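Bomstead Winter Fair — grounds and hall inspection
Walk-through for July, completed before the gates open at 10 a.m.
Checked by: Rasmus Lepik
Expected attendance: 2,000 across the day

Mark each line OK, FIX or N/A. Comments go under the section they belong to. Anything marked FIX has to be cleared or closed off before opening.

## 1. Gates and approach

- [x] Main gate opens fully and latches back — OK
- [x] Side gate on Pinel Street unlocked from inside — OK
- [ ] Gravel path level, no holes — FIX
- [x] Accessible parking bays marked and kept clear — OK
- [x] Fire lane coned off its full length — OK

Comments: The path has washed out again beside the second light pole. The hole is deep enough to turn an ankle. Fill and tamp, or move the rope line across so people walk on the grass side. The Pinel Street gate is stiff but it opens with one hand. I left it unlocked and hung the padlock on the chain.

## 2. Marquees and stalls

- [x] All marquee legs weighted or pegged — OK
- [ ] Weights at least 20 kg per leg on hardstand — FIX
- [x] Guy ropes flagged — OK
- [x] Aisles between stall rows clear — OK
- [x] Wind limit of 40 km/h posted at the site office — OK

Comments: Charvát has supplied all the big marquees this year and those are fine. The problem is the small pop-ups that stallholders bring themselves. Three on the east row had water jugs tied on, and a full jug doesn't come near the weight. Spare weights are on the trailer behind the site office. If a stallholder won't use them the canopy comes down and they trade without it.

## 3. Food and gas

- [x] Cylinders upright, chained, outside the tent — OK
- [x] Hose dates current — OK
- [x] Extinguisher and fire blanket at each cooking stall — OK
- [ ] Hand-wash station at each food stall — FIX
- [x] Cold food at 5 degrees or below at first check — OK

Comments: The sausage sizzle had a hand-wash container but no soap or paper towel. Everyone else was set up properly. Second temperature check is at noon, and the sheet is on the clipboard in the hall kitchen.

## 4. Hall

- [x] Exit signs lit — OK
- [x] Both rear doors open outward without a key — OK
- [ ] Floor free of trip hazards — FIX
- [x] Occupancy sign at the entrance — OK
- [x] First aid room stocked — OK

Comments: The side room is limited to 80 people and the talks in there filled up last year. Put someone on the door from the first session. The edge strip where the carpet meets the lino has lifted at one end and needs taping down, then a proper screw next week.

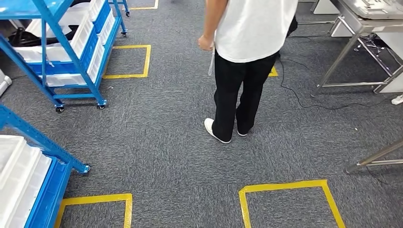
Extension leads in the hall have to run along the wall and be taped at every doorway. The lead to the raffle table crossed the walkway when I went through. I moved it, but it will get moved back if the table stays where it is, so shift the table closer to the outlet.

## 5. Power and lighting

- [x] All leads tagged and in date — OK
- [x] RCD on every outdoor circuit, test button pressed — OK
- [x] Generator fenced, fuel stored away from it — OK
- [ ] Lighting towers working — FIX

Comments: Tower two from Trirnov starts but drops out after a few minutes. They've been rung and are sending a replacement before 3 p.m. It gets dark early, and the car park is not to be used after 5 p.m. without that tower. Keep the spare torches in the site office, charged.

## 6. Rides and animals

- [x] Operator logbooks sighted — OK
- [x] Ride fencing complete, one entry and one exit — OK
- [x] Petting pen hand-wash signs up at child height — OK
- [x] Straw bales kept clear of the generator — OK
- [ ] Pony ring surface — FIX

Comments: The ring is soft at the low end after the rain. Shorten it with the spare panels and keep the ponies to the top half. The operator is happy with that. Inflatables — none this year, so that page of the old form can be skipped.

## 7. Recheck

- Path hole: fill or rope off before gates
- East row weights: before gates
- Soap and towel, sausage sizzle: before first service
- Hall edge strip and raffle table lead: before gates
- Pony ring panels: before first ride
- Tower two: 3 p.m.

Initial each item when it's cleared and leave the sheet in the tray at the site office.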